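플루브홀름 동네 수리점 거리, 임대료 인상 앞두고 술렁

플루브홀름(Pluvholm) 남쪽 상가 골목이 요즘 어수선하다. 재봉틀, 시계, 우산, 소형 가전을 고쳐주는 가게 21곳이 모여 있는 곳. 건물 대부분을 관리하는 카라스(Karras) 측이 9월 재계약부터 임대료를 올리겠다고 통보했다. 통보문은 한 장짜리. 인상 폭은 점포마다 다르고, 가장 많이 오르는 곳은 25퍼센트다.

상인들 반응은 엇갈린다. 낼 수 있다는 집도 있고 벌써 가게 자리를 알아보는 집도 있다. 골목 입구 우산 수리점은 문에 종이를 붙였다. "맡기신 물건 되도록 빨리 찾아가 주세요." 폐업한다는 말은 없다. 다만 주인은 취재에 "여름 장마 끝나면 손님이 뚝 끊기는데 하필 그때 재계약"이라고만 했다.

이 골목이 원래 수리점 거리였던 건 아니다. 예전엔 도매 원단집이 많았고, 원단집이 빠지면서 재봉틀 고치는 집만 남았고, 그 옆으로 시계방이 들어왔고, 그러다 보니 이렇게 됬다는 게 오래된 상인들 얘기다. 간판도 제각각. 아직도 원단집 간판을 그대로 달고 라디오를 고치는 가게가 있다. 처음 온 손님은 거의 다 한 번씩 지나친다.

카라스 쪽 설명은 이렇다. 배관과 지붕 보수에 돈이 들어갔고 임대료는 몇 년째 그대로였다는 것. 서면 답변에서 "주변 상가 시세보다 여전히 낮은 수준"이라고 밝혔다. 시세를 어디 기준으로 잡았는지는 답변에 없었다. 추가로 물었지만 마감 때까지 회신이 없다.

상인들은 지붕 얘기에 할 말이 많다. 골목 안쪽 세 집은 지난겨울에도 비가 샜다고 한다. 시계방은 천장 밑에 양동이를 두고 장사했고, 가전 수리점은 부품 상자를 전부 창가 쪽으로 옮겼다. 보수 공사를 한 건 맞는데 큰길 쪽 건물만 했다는 주장. 카라스는 안쪽 건물도 "순차적으로" 진행한다고 답했다. 일정은 안 나왔다. 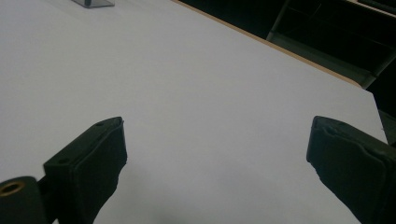

손님들 사이에선 서명 운동이 시작됐다. 골목 빵집 계산대 옆에 명부가 놓였고 지금까지 1057명이 이름을 적었다. 동네 사람만 있는 게 아니다. 실사이드(Cillside)에서 버스를 타고 오는 단골도 꽤 된다. 실사이드엔 몇 해 전 마지막 구두 수선집이 문을 닫은 뒤로 이런 가게가 없다. 명부 비고란에는 "믹서기 두 번 살림", "할머니 괘종시계" 같은 메모가 적혀 있다. 주소 대신 고장난 물건 이름만 쓴 사람도 있어서 빵집에서 다시 전화를 돌리는 중이라고.

구청은 일단 지켜보겠다는 입장. 민간 계약이라 직접 개입은 어렵고, 대신 소상공인 상담 창구를 골목에 임시로 열 수 있는지 검토한다고 했다. 상담 창구가 생기면 재계약서 검토와 분할 납부 안내를 받을 수 있다. 상인회는 창구보다 안쪽 지붕 현장 점검을 먼저 해 달라고 요청해 둔 상태다.

수리비도 걱정거리다. 이 골목의 기본 점검료는 대체로 4000원 안팎. 고칠 수 없으면 점검료만 받고 돌려보낸다. 임대료가 오르면 이 돈부터 손댈 수밖에 없다는 가게가 여럿이었다. 반대로 점검료는 절대 안 올린다는 집도 있다. 재봉틀 수리점이 그렇다. "점검료 비싸면 사람들이 그냥 버려요. 버리면 우리 일감이 없고." 대신 부품값을 조정하거나 토요일 영업을 늘리는 쪽을 생각하고 있다고 했다.

부품 사정은 또 따로다. 오래된 기종은 새 부품이 안 나온다. 그래서 고장난 기계를 여러 대 쌓아두고 빼서 쓰는데 그게 다 자리를 차지한다. 더 작은 가게로 옮기라는 말이 쉽지 않은 이유. 라디오 가게는 뒷방 하나가 통째로 부품 창고다. 이사하려면 절반은 버려야 한다고 한다.

대안으로 나온 게 아르나리(Arnari) 시장 2층이다. 비어 있는 점포가 있고 월세도 낮다. 시장 쪽에서 먼저 연락이 왔다고 한다. 문제는 계단. 승강기가 없어서 재봉틀이나 세탁기 같은 무거운 물건은 손님이 들고 올라가야 한다. 시계방과 우산집은 관심을 보였고 나머지는 아직 답을 안 했다. 두 집이 둘러보러 갔다가 한 집은 마음에 든다며 치수까지 재고 왔고, 다른 한 집은 조명이 어둡다고 고개를 저었다. 세밀한 작업엔 빛이 제일 중요하단다.

흩어지면 안 된다는 목소리도 크다. 한 집에서 못 고치면 옆집으로 보내는 식으로 장사해 왔기 때문. 벽시계를 들고 온 손님이 시계방에서 전기 쪽 문제라는 말을 듣고 가전 수리점으로 넘어가는 일이 흔하다. 공구도 빌려 쓴다. 납땜 장비는 사실상 골목 공용이다.

상인회와 카라스의 면담은 금요일 오후 골목 끝 찻집 2층에서 열린다. 인상 시기를 늦추는 안, 안쪽 점포만 동결하는 안이 올라올 예정이다. 카라스도 참석은 확정했다. 면담이 있는 동안 몇몇 가게는 문을 닫을 수 있으니 물건 찾으러 갈 사람은 오전에 들르는 게 좋겠다. 서명 명부는 목요일 저녁 빵집 문 닫을 때까지 받는다.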